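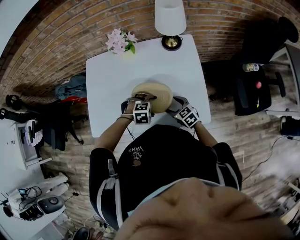

3.2 Setup and Upkeep of the Recording Station

All demonstrations used to train the arm controller were recorded at one station, which we call Arnby. Figure 3 shows it in use, seen through the head camera. The operator works at a white rectangular table and handles objects with bare hands. A device with a black-and-white marker cube is strapped to each wrist, and the pose of the wrist is computed from whichever cube faces are visible to the head camera. In the figure both hands hold a round tan object with ridged rings, tilted up slightly toward the far side of the table, and the patterns on both cubes can be seen.

The lens is very wide. Straight edges away from the middle of the view bend strongly, as the wall and floor do in Figure 3. We correct for this with a standard fisheye model fitted once per lens. Calibration uses a flat printed board held at different heights over the table, and the operator is asked to move the board well out toward the rim of the view, where the fit is weakest. A calibration is accepted when the mean reprojection error stays under a fixed limit, and is otherwise repeated from the start. We found no gain from adding more board poses after the limit had been met.

Mounting the wrist devices takes more care than the camera. Each strap is closed over bare skin, with sleeves pulled back so that cloth does not push the device sideways when the elbow bends. The cube should sit on the back of the wrist. A strap that is too loose lets the cube rock, and the error this causes grows with the distance from wrist to fingertip. A strap that is too tight is uncomfortable within minutes and operators loosen it on their own, often in the middle of a session. Our rule is that one finger must fit under the strap. Bracelets and watches may stay on if they do not touch the device.

Cables were the most common source of lost recordings. The cable from the wrist device must have enough slack for the arm to reach the far edge of the table, but a long loop can catch on objects or on the table edge. We let it hang freely on the near side of the wrist and check it with a full reach before each session. Connectors are pushed in by hand and tested with a light pull. In total 700 recordings were made, and 141 were discarded. Most of the discarded ones had a gap in the wrist data that lined up with a cable being tugged.

Objects that belong to the table setting, such as the lamp and the flowers at the back in Figure 3, stay in place for a whole session. Their positions are not measured. They give the image features that the head tracker needs when the hands fill much of the view. Chairs and equipment elsewhere in the room are left where they happen to be and may move between sessions. The tracker handles this well as long as they do not move during a recording.

A session begins with a short sync motion. The operator holds both hands flat over the table, turns the wrists outward and back, and then taps the tabletop with each hand. The turn is used to align the wrist and camera clocks, and the taps give a check on table height. If the two heights differ by more than 2 mm the straps are refitted and the motion is repeated. The same motion closes the session, so that a strap that has slipped can be found when the data are read in.

Upkeep is light. The cube faces are wiped with a dry cloth at the start of the day. Alcohol wipes dulled the black squares on our first set, and detection got worse on the upper faces before we noticed. Printed faces are replaced as soon as a corner lifts, and the cube is then measured again. The straps are washed weekly and fully dried before the devices go back on. The lens is checked for fingerprints after every break, since operators tend to touch it when they adjust the headband.

One repair is worth reporting. In August the right wrist began to show a slow drift that calibration did not remove. The cause was a small crack in the bracket under the cube, visible only when the bracket was flexed. Parviz Khosravi and Urs Trummer reprinted it with a thicker base, and both wrists have used the new part from then on. Recordings made while the drift was present were left out of the training set and are counted among those discarded.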